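Paper cups are mostly fiber, but the thin plastic lining that keeps them from leaking decides where they end up. At the Rotmont sorting plant, Loubna Salem's crew pulls lined cups off the belt by hand and bales them apart from office paper. 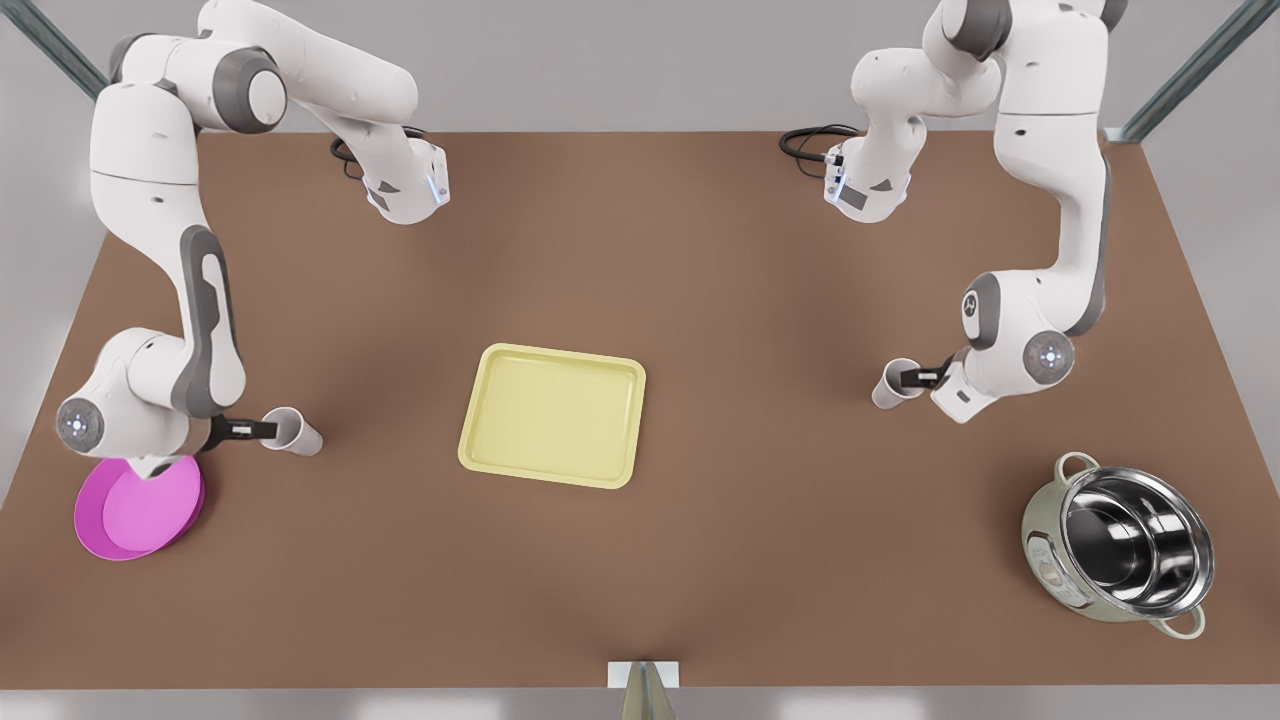

Two paper cups on a table with a plate, a tray and a steel pot.

The bales go to the Lamberg mill, where a pulper soaks each batch until the lining separates. A screen catches the film and the fiber passes through. Iddrisu Addo, who runs the night shift, puts batch size at 1,000 kilograms. The limit is the screen, which clogs if the film tears too small.

Lamberg took in 268 bales last year, up from 200. Salem expects August to be the heaviest month again.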